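Section 3: Sorting into tubs and bins

Before you start

The Hilomis method asks for two open containers, side by side, on a clear table. You will find plenty of guides that want a rack of twelve matching boxes, a label printer and a free weekend. We have tried that. By October most of the boxes held one thing each and the labels had started to lie. Two containers are enough for a first sort, and if you find you need more you can buy them later.

You need:

One shallow tub with a wide mouth
One bin in a different colour
A table you can reach across without leaning
A pen and a bit of tape
A bag for rubbish

The Giko tub is sold as part of the set, but any washing-up bowl does the same job. The leaflet that came with the earlier set claimed 3,000 household items could be sorted in one afternoon. We have no idea whose household that was, and the claim has been taken out of this edition.

3.1 Setting out the table

1. Clear the table completely. Things left "just for now" end up in the sort by accident.

2. Wipe the top and let it dry.

3. Put the tub and the bin next to each other, with the open tops facing up. Leave a hand's width between them if the rims are wide.

4. Decide what each one is for before you pick anything up. We use the tub for things that stay in this room and the bin for things that go elsewhere. You may swap them, but do not swap them halfway through.

5. Write the two purposes on tape and stick the tape to the table, in front of each container. Tape on the container itself tends to stay there for years and mislead people.

Note: Two containers of the same colour will work on paper. In practice tired people drop things in the wrong one, and they do it more towards the end.

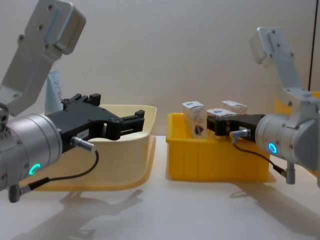 Asmaa Mahrous wrote to us that she had followed the earlier edition to the letter and still ended up with a third pile on the floor, made of everything she could not decide about. She wanted to know why the guide pretended that pile did not exist.

Fair enough. The third pile does exist, and the steps below allow for it. We remain doubtful that it deserves a container of its own. Give it one and it will fill.

3.2 The first pass

1. Set a timer for 60 minutes. Stop when it rings, even if you are doing well.

2. Take one item at a time. Handfuls are quicker for the first few minutes and slower after that.

3. Put the item in the tub, the bin or the rubbish bag.

4. If you cannot decide, put it on the table behind the tub. Keep to three undecided items. When a fourth turns up, you must settle one of the others first.

5. Stand bottles and tubes upright and check the caps. Keep them out of the pile until you have.

6. When either container is level with its rim, stop and empty it where it belongs. Do not press things down.

Caution: Do not put kitchen knives, loose blades or glass in either container. Deal with these separately and by hand, one at a time.

Caution: Never lift a full shallow tub by one side of the rim. Use both hands, and carry it level.

3.3 The second pass

The advertising for the Nasr and Bunell inserts says a second pass is unnecessary if you use dividers. We found that dividers mostly hide the small things — buttons, batteries, odd screws — under the larger ones. Do the second pass anyway.

1. Tip the tub out onto the table, slowly.

2. Put back only what you could find a place for today.

3. Do the same with the bin.

4. Look at the undecided items again. If your answer is still "maybe", write the day on a bit of tape, stick it on, and put the item away with the rest. A piece marked Tuesday and untouched for months has answered the question for you.

3.4 Care of the containers

Wash plastic tubs in warm water with a little washing-up liquid. Do not use scouring powder, which leaves scratches that hold dirt. Dry them before stacking — a damp pair can stick together hard enough to need two people.

Spare tubs can be ordered under part number 443. Check your cupboards first.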